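Staff kitchen and the new machines at Dodbridge

nimbus_52
Since January we have the Rollura system at Dodbridge. It counts stock and orders by itself. Before, six of us shared this work, now it is two, and the others went to packing. Is it the same at Kendell?

tealeaf8
Same at Kendell, but I like it. I don't miss the counting. My back is better also.

nimbus_52
Your back, yes. But my extra hours are gone — up to eight in a week. Now they want it for the kitchen too, snacks and everything. This is what it must keep in order:
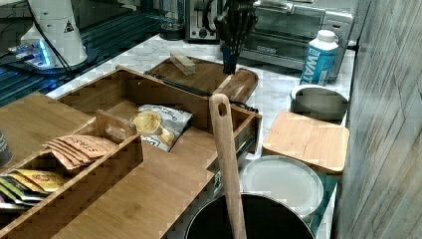

Reply 4, posted by oldpallet
Crisps in one part of the tray, small packets in another. A person puts this right in one minute. I don't see what Rollura will save there.

tealeaf8
I disagree. At our site the person for this minute was always me, and it was not in my job.

nimbus_52
Then they should put it in the job and pay it. I will ask at the next meeting if the packing rate can go up.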